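Kitchen & Laundry > Set-up guides
6 min read
2018-07-31 - Homa Support Desk

Section 4. Setting up the Bumano benchtop water filter

Read this section after you have unpacked the unit and checked the parts against the packing slip. It covers choosing a position, fitting the cartridge, the first flush, and everyday filling. If your unit came with the Draltel diverter for connecting to the kitchen tap, finish this section first and then go to Section 5.

The Bumano is a gravity filter. Water goes in the upper chamber, passes down through the cartridge and collects in the lower chamber, where the tap is. There is no pump and nothing to plug in.

4.1 Choosing a position

The unit is light when empty and heavy when full. Decide where it is going to live before you put any water in it.

1. Choose a flat, level surface that can carry the full weight. A stone or laminate bench is suitable. A folding table or a wire shelf is not.
2. Keep the unit out of direct sun. Sunlight through a kitchen window will encourage algae in the lower chamber, particularly over summer.
3. Leave enough height above the unit to lift the lid and tilt a jug over the upper chamber. Overhead cupboards are the usual problem. If the lid hits the cupboard you will end up dragging the filter forward every time you fill it.
4. Set the tap so it overhangs the front edge of the bench, or use the Khoo stand to raise it. The stand is sold separately and fits both sizes.

CAUTION: Do not place the unit on a cooktop, even if the cooktop is turned off.

CAUTION: Never move the unit with water in the upper chamber. Drain both chambers first. The two chambers sit inside one another and are not locked together.

NOTE: If the bench slopes slightly towards the sink, turn the unit so the tap is on the low side. You will get more of the water out before you have to tip it.

4.2 Washing the chambers

Both chambers are rinsed at the factory but pick up dust in the box.

1. Wash your hands.
2. Wash the upper chamber, lower chamber and lid in warm water with a small amount of dishwashing liquid. Use a soft cloth. Scouring pads will scratch the inside walls and the scratches will hold scale.
3. Rinse until there are no suds left. Run clean water out through the tap opening as well.
4. Leave the parts upside down on a rack to drain. They do not need to be completely dry before you go on.

Do not wash the cartridge with detergent. If it has been dropped in the sink with the other parts, rinse it straight away under cold running water and continue to 4.4.

4.3 Fitting the tap

The tap comes in a small bag with two silicone washers and a wing nut. One washer goes on the outside of the chamber wall and one on the inside.

1. Slide the first washer onto the threaded end of the tap, flat side facing the chamber.
2. Push the thread through the hole from the outside.
3. From the inside, fit the second washer, then the wing nut.
4. Hold the tap upright and tighten the nut by hand until the tap no longer swivels.

Do not use pliers. Overtightening squeezes the washer out of shape and causes the leak you are trying to prevent.

To test the seal, stand the lower chamber in the sink and fill it to just above the tap. Wait a few minutes, then run a dry finger around the outside washer. If it comes away wet, empty the chamber, undo the nut, check that the washer is sitting flat, and refit it.

NOTE: Thread tape is not needed and should not be used. The washers do the sealing and tape stops them seating properly.

4.4 Soaking and fitting the cartridge

New cartridges are dry and trap air. A dry cartridge will let water through very slowly or not at all.

1. Remove the plastic wrap and the blue cap from the stem. Keep the cap. You will need it if you store the cartridge later on.
2. Place the cartridge in a bowl of cold tap water so it is fully covered. It will try to float. Weigh it down with a saucer.
3. Soak for 4 hours. Overnight is fine.
4. Lift the cartridge out and check that the rubber seal is still on the stem.
5. Lower the stem through the hole in the floor of the upper chamber.
6. From underneath, screw on the plastic nut. Finger tight is enough.
7. Sit the upper chamber in the lower chamber and put the lid on.

CAUTION: Use cold water only. Water from the hot system can carry sediment from the tank, and heat will damage the glue that holds the ceramic to its base.

4.5 First flush

The first water through a new cartridge will be cloudy or grey. This is fine carbon dust and it clears quickly.

1. Fill the upper chamber to the line.
2. Let it all run through to the lower chamber.
3. Open the tap and empty the lower chamber into the sink or a bucket.
4. Repeat until you have discarded 2 full chambers. If the water is still grey, run another.

The discarded water is fine for pot plants and the garden.

Once the flush is finished, draw a cupful from the tap and hold it against something pale. It should be clear. A few small bubbles are normal for the first week or so while the last of the air works its way out of the ceramic.

4.6 Drawing water

The tap is a simple lever. Press down for a short pour. Lift up to lock it open when filling a kettle or saucepan, and stay with it, as it will not shut itself off.

Keep a little clear space on the bench in front of the filter. A jug is a better choice if you are filling for several people at once.

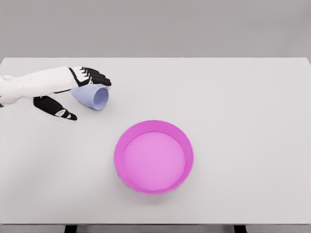
A reader in Bendigo wrote to say that her tap ran well for a month and then slowed to a dribble, although the lower chamber was nearly full, and asked whether the cartridge was to blame. She had already scrubbed it without any improvement, and wanted to know if the lid could be pressed down too hard.

It can. The cartridge only controls how fast water moves from the top chamber to the bottom one. Once the water is in the bottom chamber, a slow tap means one of two things - air is not getting in to replace the water going out, or there is something in the tap. Lift the upper chamber slightly while the tap is open. If the flow picks up, the vent slot under the rim is blocked and needs a wipe. If it stays slow, drain the chamber, take the tap off and flush it backwards under the kitchen tap.

4.7 Everyday filling

Top up the upper chamber in the evening and it will be through by morning. Filling it little and often gives a better flow than letting it run right down, as the weight of the water is what pushes it through.

Do not overfill. If the lower chamber is already full when you top up the upper one, the extra water has nowhere to go and will come out at the join. Check the level in the sight window first. Units without a sight window can be checked by lifting the upper chamber and looking in.

Use only water that is safe to drink to begin with. The standard Homa cartridge improves taste and takes out sediment. It is not intended for dam water, bore water or untreated tank water.

4.8 Cleaning and replacing the cartridge

Scrub the cartridge when the flow from top to bottom slows down. How often depends on your water. Use the pad supplied, under cold running water, working from the top towards the stem. Brown water coming off is normal.

Replace the cartridge after 6 months, or sooner if the gauge ring slides over it. Write the fitting date on the sticker inside the lid. A cartridge fitted in October, for instance, should be changed the following April, whether or not it has been used every day.

If you are going away for more than a week, drain both chambers, take the cartridge out and let it air dry on a rack. Fit the blue cap and keep it in a cupboard - not the fridge or freezer. Soak and flush it again as in 4.4 and 4.5 when you get back.

Spare washers, wing nuts and gauge rings are available separately. Quote the model number from the base of the lower chamber when ordering.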